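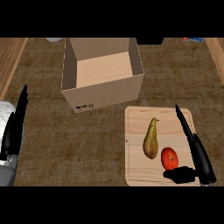 Count the bad ones too

August 6, 2019
By Marcelino Portela

Every group that gathers examples for a learning system sooner or later has to decide what to do with the ones that went wrong. Most throw them out. I think they should keep them, label them, and report them.

Take a plain packing task. There is a pear and a tomato on a cutting board, an open cardboard box farther back on the table, and an arm on each side. A person drives the arms and puts the produce in the box. It sounds like something you could collect all day in simulation without thinking, and that is how we treated it on Dusska for the first few months. We set a target of 1000 good examples and told the operators to hit it.

They hit it in February. It took 2670 attempts to get there, and the other 1670 were deleted at the end of each shift. What was left looked very clean. The hand went to the tomato, closed, lifted, and went to the box. The trained policy did the same as long as the first grasp was good. When the tomato rolled, the policy closed on air and carried nothing to the box, because it had never seen a person go back for a second try.

Jamie Penrose, who ran the operators, had said this would happen. Her people were recovering from slips all the time, but our rule was that any slip spoiled the run. So they learned to hit reset the moment something moved. We had trained the operators to hide the very thing we needed.

The usual objection is that a system copies what it is shown, so you should only show it good work. That is true as far as it goes. Nobody wants a pear dropped on the table to be learned as a goal. But a run with a slip and a recovery is good work, and a run that simply fails is still useful if it is marked as a failure. Marking takes a few seconds. In my view the cost argument is mostly a habit from paying by the finished example.

We changed the pay first. Operators on the Yeoman set were paid by the hour — no bonus for clean runs — and asked to keep going for 29 seconds after a slip before giving up. We kept 97 recoveries from the first week. I would trade a good share of the old set for them.

I would also like to see the attempt count printed next to the example count whenever a set is released. Without it, a reader has no way to know how hard the task was or how much was cut. It is one number and every logging tool already has it.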